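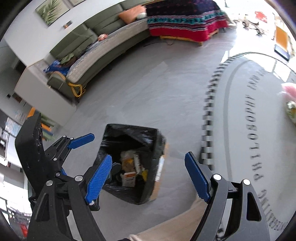 Bustico Guide to Shared Rooms > Section 6: Waste and Recycling

6.2 Lining, filling and changing the floor bins

Read this section before you put a new bag in anything. It replaces the laminated card that used to hang by the door, which promised that a bin "takes seconds" to change. It takes a couple of minutes if you do it right, and longer if you have to pick wrappers up off the concrete afterward.

These steps apply to the open-top bins lined with black bags. The lidded bins in the kitchen are covered in 6.4.

Fitting a bag

1. Shake the bag open before it goes anywhere near the bin. Sukier liners cling to themselves, and the "easy open" strip on the roll has never made them any easier to open.

2. Push the bag down until it touches the bottom. Put your arm in. A bag that hangs halfway will tear the first time a box lands in it.

3. Fold the loose edge outward over the rim, all the way around. A hand's width of overlap is plenty.

4. Press along one side to let the trapped air out.

Note: The Wuvon catalog sells a plastic hoop to hold the bag in place. Raed Srour tried one in October and went back to folding. If you already own the hoop, use it, but please don't order more.

What goes in

Small cartons, food wrappers, torn packaging and clear plastic bags are what these bins mostly collect. Whether all of that belongs in the trash is another matter. A clean carton with no plastic lining can go to paper. A carton with a film on the inside can't, whatever the printed symbol suggests, because our hauler pulls it out and charges us for the sorting.

5. Flatten boxes before you drop them in. A box standing upright in the bag takes up the room of everything that could have gone around it, and the bin looks full long before it is.

6. Empty clear bags before you throw them away. People lose screws, labels and small parts this way.

7. Put brown cardboard in the cardboard stack by the loading door. Leaning it against the outside of a bin is not recycling, although plenty of people seem to think it is. Whoever changes the bag has to move it first.

CAUTION: No batteries, blades, aerosols or liquids. A bag that leaks on polished concrete leaves the floor slick, and you may not see it on a gray surface.

Compacting

The bag maker says you can press the contents down by hand "for up to 2 times the capacity." I would not count on it. Pressing works on crumpled paper. It does very little for stiff boxes, and their corners go straight through the plastic.

8. If you must press, use a flattened piece of cardboard between your hand and the trash. Stop when you feel it push back.

CAUTION: Never step into a bin to pack it down.

Changing the bag

9. Change the bag when the heap comes level with the rim. Don't wait for the end of the day if it gets there by 2 p.m.

10. Unfold the edge from the rim first, then gather it and twist. Tie a plain knot. The drawstrings on the Atallah bags look useful and snap at about half the weight you would expect.

11. Lift straight up with both hands. If the bag sticks, tip the bin on its side and slide the bag out. Pulling harder only stretches it.

12. Look at the bottom of the bin before you reline it. Wipe up anything you find there.

13. Put the bin back where it was. Keep walkways clear, and don't drag a bin across printed floor graphics. The supplier calls the print scuff-proof. We have our doubts, and replacing a panel costs $300.

Note: Liners come in boxes of 100. Tell Sumaiya Chowdhury when you open the last box, and not when you finish it.

If something goes wrong

The bag slides down inside the bin: the fold was too short, or the bag is the wrong size. Refit from step 2. Tape does not hold for long and leaves gum on the rim.

The bin smells after a change: something is under the bag. Scented liners will cover it for a morning. Take the bin outside and rinse it.

The bin fills up too fast: check for unflattened boxes before asking for a second bin. Requests go to Nisreen Bataineh, who will ask about the boxes.

Next: 6.3 Cardboard stack and pickup times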